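Citrus peels, don't toss em

Quick list, kids are home in 30 minutes. Most of this came from my neighbor Wayne Lemieux, some I worked out at the sink.

Microwave first. Bowl of water, handful of peels, 2 minutes on high. Leave the door shut a bit after. Then wipe. Gunk slides off the walls, even the old spaghetti sauce. Careful, bowl is hot.

Garbage disposal. Small pieces only, cold water running, a few ice cubes if you have them. Big strips wrap around stuff down there. Ask me how I know.

Vinegar cleaner. Pack a jar with peels, cover with plain white vinegar, lid on, back of the cabinet for 12 days. Strain it. Half and half with water in a spray bottle. Good on the stove top and faucets. NOT on marble or granite, it'll etch. Label the bottle! Mine looked just like apple juice.

Getting the peel off. Room temp fruit is way easier then cold fruit. Roll it on the counter under your palm, press a little. Score the rind with a paring knife, shallow, then get your thumb under and pull. If you're making candied peel you want big pieces, so go slow. White stuff left on the fruit is fine to eat, just kinda bitter. 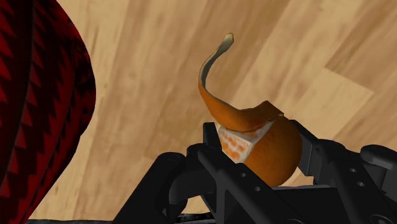 Partly peeled orange, plenty of pith still on.

Drying. Low oven, 200, on a rack, until they snap. Scrape off as much of the white as you can be bothered to. Keep in a jar with a tight lid. If they bend they're not done, they will mold on you (August was bad for this, so humid).

Uses for dried ones: in with the brown sugar so it doesn't go hard, hmm, fresh peel works better for that one. Dried is good for tea, fire starters, drawer sachets with a couple cloves.

Zest before you juice. Always. Try zesting a squeezed out half sometime, you'll see. Freeze it flat in a baggie, break off what you need.

Sticky labels on jars: rub with the outside of a fresh peel, wait, rub again. Works on most. The Lundholm jam jars have some kind of super glue on them, use cooking oil and baking soda for those.

Compost is ok too, just chop them up smal and don't dump a whole bag in at once. Worm bin, skip it, worms hate citrus.

More on coffee grounds next time, gotta run.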